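Otport Notes
Small writings from a new house

Learning to sleep again
Posted in May

When we moved to Otport, I believed I would sleep better. The old apartment was over a bus stop, and the first bus came before five. The new street is so quiet that in the evening I can hear the neighbor close his kitchen drawer. But the first weeks I slept worse than ever in my life. I lay in bed and listened to the quiet, and my head made its own noise.

I asked my uncle, Siu-ming Chu, who is 70 and sleeps like a stone. He laughed at me on the phone. He told me that I am trying to sleep the same way I try to pass an exam, and that a person cannot study for sleep. Then he asked what I do in the last two hours of the day. I had to tell him the truth: I read mail, I read the news, I check if somebody answered my mail, and then I turn off the light and expect to be finished.

So I started to change the evening and leave the night alone. I will write down what I did, in case it is useful to another person who lies awake.

First, the phone. I bought a plain alarm clock, a Buteo, with a very ugly sound. The phone must now stay outside the bedroom, and it lies down for the night at 22 minutes past nine. The strange time is on purpose. When I said "at nine" I was always late, and when you are late already, a little more does not matter. With a strange number I obey. My wife thinks this is very funny.

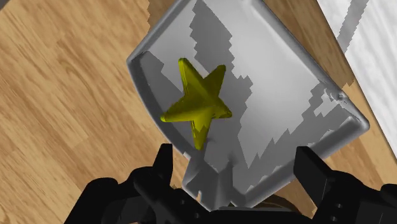 A gray tray on a wooden floor.

I also changed what I drink. I used to have black tea after dinner, as my parents did, and I was sure that it has no effect on me. I stopped it for two weeks as a test. The first days I had a headache and was not nice company. After that I noticed that I was yawning at ten, which I had not done since I was a student. Now I drink hot water with a slice of ginger, or sometimes barley tea from the Maruyama shop near the station. The lady there sells it in big paper bags and always wants to explain how long to boil it. I still boil it too long.

The hardest was to stop thinking about work. I keep a small notebook in the kitchen and write there everything that I am afraid to forget. Some evenings it is one line, for example "call the dentist." Other evenings it is a full page and my handwriting becomes angry.

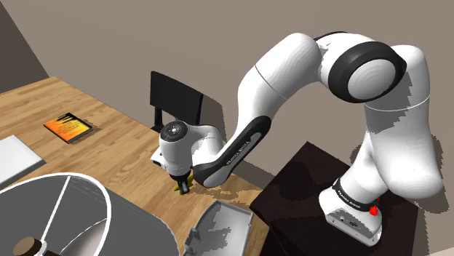
When the page is full I close the notebook and I do not open it before breakfast. In the morning most of the lines look quite small. I cross out half of them without doing anything, and I am a little ashamed that I wanted to stay awake for them.

Not everything helped. I tried a heavy blanket and felt like a vegetable under soil. I tried counting my breaths, but I got curious how far I could count, and that woke me up completely. A colleague gave me a recording of rain, and it only made me want to go to the bathroom.

If I wake in the night now, I get up. Before, I stayed in bed and became angry with the ceiling. Now I sit in the kitchen with the small lamp and read some pages of a slow book. At the moment it is a history of the Clallis canal, very thick, with many letters about the price of stone. I have been reading it since winter and they still did not begin to dig.

I do not sleep perfectly. Last night I was awake at three again and read two chapters. But I am not afraid of going to bed anymore, and for me this was the bigger problem. My uncle called yesterday to ask about my progress, and I told him I had stopped measuring it. He said good, and then he talked for a long time about his tomatoes.

Next time I want to write about the garden, if the weather is better.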